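About Matgate

Print this page
E-mail this page

Matgate prepares residential property valuations and housing market reports for lenders, brokerages and municipal offices. The company was formed when two smaller practices, Havix and Neson, merged their appraisal files and their staff. Havix had worked mainly on single-family resale homes. Neson handled condominiums, small rental buildings and vacant lots. Both sets of records are now kept in one database, indexed by parcel number and sale date.

What we do

Our work falls under two headings. The first is individual appraisal. A licensed appraiser inspects the property, measures the living area, selects comparable sales and issues a signed report. We use the sales comparison approach for most homes. The income approach is added for buildings with two or more rental units, and the cost approach is used for new construction where few resales exist.

The second is market reporting. We currently track resale activity in 184 reporting areas. An area is normally a group of adjoining census tracts with similar housing stock, adjusted where a school district line or a highway has a clear effect on price. For each area we publish the number of closed sales, median price, median days on market and months of supply. Areas with fewer than 20 closed sales in a quarter are shown with a count only. No median is printed, and the area is folded into the next larger district for trend purposes.

Sales between family members, foreclosure transfers and sales of partial interests are removed before any figure is calculated. Bulk purchases by a single buyer are held in a separate table. Prices are reported as recorded at closing, less any seller credit shown on the settlement statement. We do not apply a seasonal adjustment to the quarterly tables. A seasonally adjusted series is supplied on request and is labeled as such in the column heading.

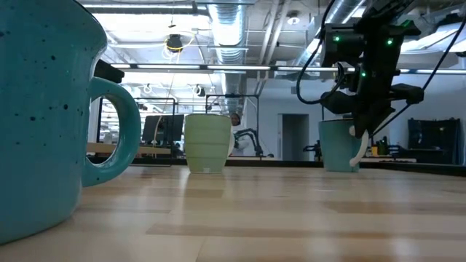 Revisions are handled on a fixed schedule. County recorders file some deeds late, so each quarter is reopened once, in the quarter that follows, and then closed. The November revision also covers corrections to living area and lot size received from assessors during the year. Revised values carry the letter R. Earlier versions of every table are kept and can be supplied to subscribers who need to match a past report.

People

Lucyna Czarnecka is managing director and signs all reports prepared for court or tax appeal. She was previously a partner at Havix.

Bogdan Śliwiński runs the appraisal desk. Assignments are given out by property type and by distance from the appraiser's home office. His desk also reviews every report with a net adjustment above the limit set in our file manual.

Hanna Głowacki is responsible for the reporting areas, including boundary changes. Proposed changes are tested against two years of past sales before they are adopted, and a bridging table is issued with the first report that uses the new boundary.

Hyun-seo Ma maintains the database and the matching routine that links listings to recorded deeds. Records that fail to match are checked by hand.

Jolanta Czarnecka handles subscriptions, billing and requests for back issues.

The Amarasinghe index

Our repeat-sales index is named for the study file on which it was first built. It compares two sales of the same home and leaves out homes that have been enlarged or converted between sales. Homes resold within six months are also left out. The index is published for districts only, as the number of sale pairs in a single reporting area is usually too small to support it.

Clients and independence

We serve some 200 subscribers. Matgate does not list, buy or sell property and takes no fee that depends on the outcome of an appraisal or the closing of a loan. Appraisers may not accept an assignment on a home in which they or a relative hold an interest. Orders from lenders must come through the lender's appraisal office and not from the loan officer on the file.

Ordering and questions

Appraisal orders should include the property address, parcel number, purpose of the appraisal and the name of the intended user. A copy of the purchase contract is required if the home is under contract. Changes to the intended user after delivery are treated as a new assignment.

Questions on the market tables should state the area number, the quarter and the column concerned.

Page last revised April 2023

Print this page
E-mail this page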